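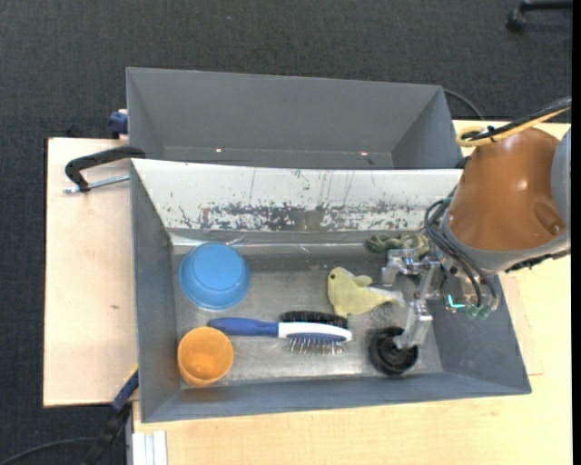
Why not replace the white panel and stop writing about it, the Mirlow bench asks in reply to the February entry, given that a scratched panel costs less than the time spent discussing it. Fair question. Answer below, with the condition check it depends on.

31 August 2023
Bench notes, bins and household set

Purpose: decide whether the front bin stays in service as it is, gets a new panel, or swaps places with the rear one. Secondary: condition of the household objects, storage, cleaning.

Front bin. The wear on the sloping far wall is in two kinds and they should be kept apart in the notes. Low down there is a horizontal band of dark gray scrapes with chipped patches. Above it are thin vertical scratches. The scratches are cosmetic: a fingernail run across them does not catch. The chipped patches do catch, and that is the part that matters, because bristles and plush pile snag on a raised edge. Bottom is worn and has whitish scuffs. Wiped with a damp cloth, then isopropyl on a small patch. The scuffs did not change with either. Treating them as surface wear and leaving them alone.

Ledge below the panel: shiny along the seam, wrinkled patches near the left end. Pressed down by hand, they came back up. Dirt will collect under the wrinkles sooner or later. Not urgent. Do not pick at it.

Rear bin. Smooth far wall, no comparable scraping. Swapping front and rear was suggested in February and is still the cheapest option, but it only moves the problem. Whichever bin is in front takes the wear. Would also make the two walls look alike in a few months, and then we have no clean reference to compare against. Rejected for now.

Panel replacement. Dierckx quotes for a cut sheet, minimum order 4. Their standard thickness is 8 mm, too thick for the slope without packing the ledge out. Asked for thinner, no answer yet. Second route is a strip over the worn band only, cut 20 mm taller than the band so the top edge sits on sound surface – that edge must be beveled, otherwise we have swapped a chipped edge for a square one. Sotix film was considered and dropped: the test piece lifted at the corners after the alcohol wipe.

So, to Mirlow: the panel itself is cheap. Getting one that fits is the slow part, and a badly fitted one is worse than a scratched one.

Household set, by item:

Bowl, bright blue. Sound. The flat base has no rock on the surface plate. Store it upside down on its own shelf, no stacking. Stacked bowls bind at the rim and then get pried apart with whatever is on the bench.

Cup, orange. Sound, rim smooth all the way round by touch. Interior wiped. Check the bottom for fluff before it goes back, as it collects what the plush sheds.

Hairbrush, two-sided, blue handle. The awkward one. Black bristles on one side, thin metal pins with small tips on the other. Combed the bristle side out with a coarse comb. On the pin side, go along the rows with tweezers and do not rub across them, the tips come off. Checked by eye under the lamp, all tips in place. Any pin that loses its tip goes in the log the same day and the brush comes out of the set, bare pins mark everything they touch. The brush does not rest flat in storage on either face. Needs a peg or a slot. The slot in the old foam tray is too narrow for the head.

Plush, pale yellow. Listed in the inventory as "dolphin" and on the shelf label as "seal". Pick one. I have no view on the zoology but the mismatch has already caused one false missing-item entry. Proposed name for both places: "plush, yellow". Hand wash, cool, dry flat away from the heater. Pull test on the seams, light, no gaps. Eye secure.

Order of cleaning matters slightly: hard items first, then the brush, plush last and on a fresh cloth. Doing it the other way puts lint in the bristles.

Weights. Shelf scale reads 798 g for the storage tray plus contents as put away. Bare tray not weighed, so the number is only good for telling whether something is missing next time. Tare the tray at next check and write it on the underside.

Carpet along the left side of the bench needs vacuuming more often than it gets. The dark weave hides dropped pins and offcuts well. Run the magnet over it first if any brush work has been done.

Open points
– Dierckx: thinner sheet, yes or no. If no, go with the beveled strip.
– New slot for the brush. Plornerden have foam offcuts, ask before buying.
– Inventory and shelf label to agree on the plush.
– Tare weight.
– Knock the chipped edges down with fine paper in the meantime, by hand, masked above and below. Vacuum before anything goes back in. Photograph the band after sanding so the next comparison starts from the right surface.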